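Unit 5: Business license fees and who really pays

The town of Delbridge says its new license fee brought in 819 thousand in the first year. Treat that number with care. It counts bills sent, and a bill is not money in the bank.

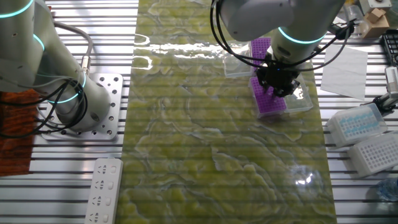
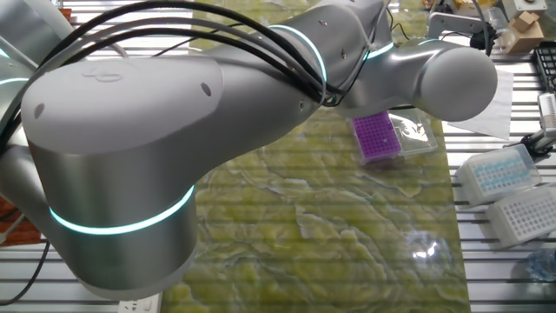 Ask also what it cost to collect. Safta Ilie puts that at nearly 143 thousand, and her count leaves out court time. The town has yet to publish its own.

For discussion: 54 shops in the Gromine district closed their accounts by July. Did the fee do that? I doubt the data can tell us. Read Nedelcu, chapter 2, first.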